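Tidying the stationery shelf at the shop

I have a soft spot for stationery, so when Mehrangiz Vahidi asked who wanted to take on the craft and stationery shelves at the shop, my hand was up before she got to the end of the sentence. I'd been eyeing that middle shelf for ages! Everything on it is small, everything on it is slippery, and everybody who comes by picks up four things and puts them back in a fifth place (me included, when I'm only shopping).

So we gave it a morning, 14 October 2021, starting at 9 before the school crowd. Bezawit Woldemariam took the notebooks and I got the little things. I brought a flask of tea and my usual opinions about sticky notes. 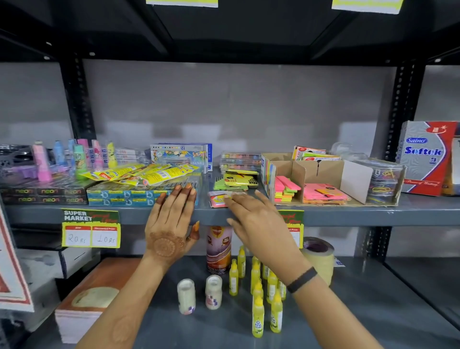 Sticky notes, sticky flags and the neon boxes. The pink pack was next on my list.

My one firm rule with sticky notes is that the pads live together by size and the flags get their own spot. The cardboard display box with the dividers is perfect for this – hot pink, orange, yellow and green flag strips stacked up in one compartment, and you can find them without digging. If it were up to me there would be a box like that for every kind of paper thing we sell, and Kamran Vahidi has already told me it is not up to me.

The yellow packets are another story. They slide. You pile them, you turn away for a second, and they're off again, so I've stopped fighting it and I let them lie on the blue boxes at whatever angle they like. Parvaneh Amini thinks they should hang from hooks and I think she's right, but we need 30 hooks to do it properly and we have 7. I've put it on the wish list for April, when the end unit gets changed over anyway.
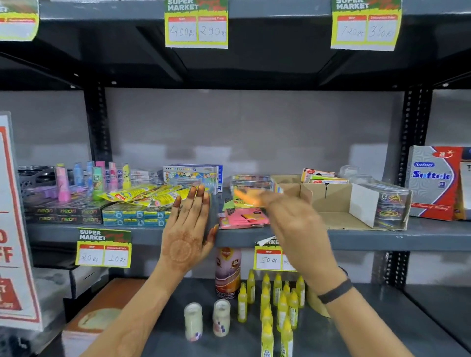

Price tags over the craft shelf: 400Rs down to 200Rs, and 720Rs down to 360Rs.

I do love a handwritten price tag. A nice fat black marker, two boxes, and you can see what you're saving from halfway down the aisle. Please do ask at the counter if you can't tell which tag goes with what, though! We get that question a lot and it's no trouble at all.

A word on the 12-color sets, too. They keep getting pushed to the back because they're big and they stand up nicely behind everything else, and then people ask me if we've stopped carrying them. We haven't. Look behind the yellow packets. 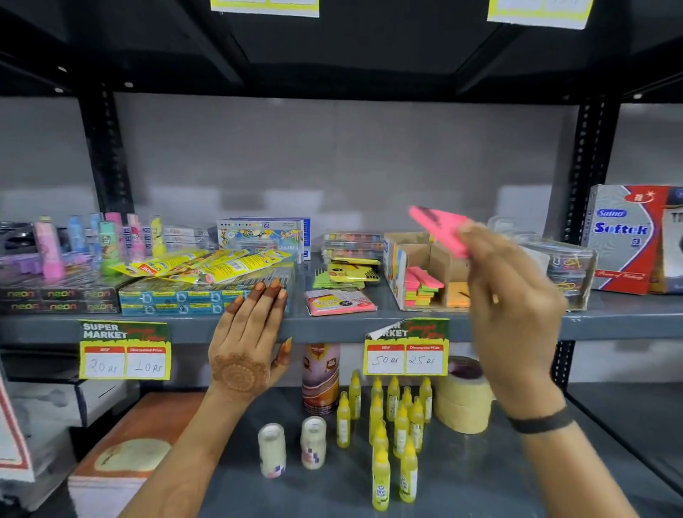
My favorite corner has to be the glue sticks, all those pastels standing up together, and the green one even has a cartoon character on it. I've bought more of these than any grown woman needs (my sister's kids get the blame). I like the neon boxes in front where they are, low enough that you can still see the glue sticks over the top, and Bezawit agrees, so that's how they're staying for now.

Next up is the shelf with the ribbon and the wrapping paper, which I'm leaving entirely to Parvaneh. If you have an old display box with dividers at home and you were going to throw it out, bring it in and leave it at the counter with my name on it.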